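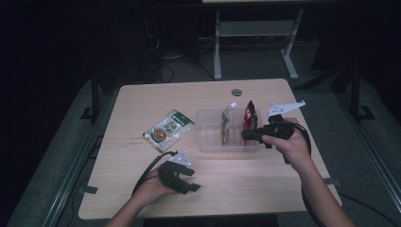 Last edited 6 Apr 2021

Can visitors try the hand-held grippers at the Rendunari open day in Stevville?
I'm bringing my daughter in November. The notice only says "demonstration". She'd like to have a go at packing the food packets into the clear box, one gripper in each hand.

Answer 1
Yes, we did last time. Groups of up to 16, and you wait your turn. Ask at the desk when you come in — the slots go fast.

Answer 2
think so? parking is at Whitlock, bus 22 stops outside

Answer 3
Bus 22 stops at Arard now, then it's a short walk. The grippers have cables, so long sleeves are a nuisance.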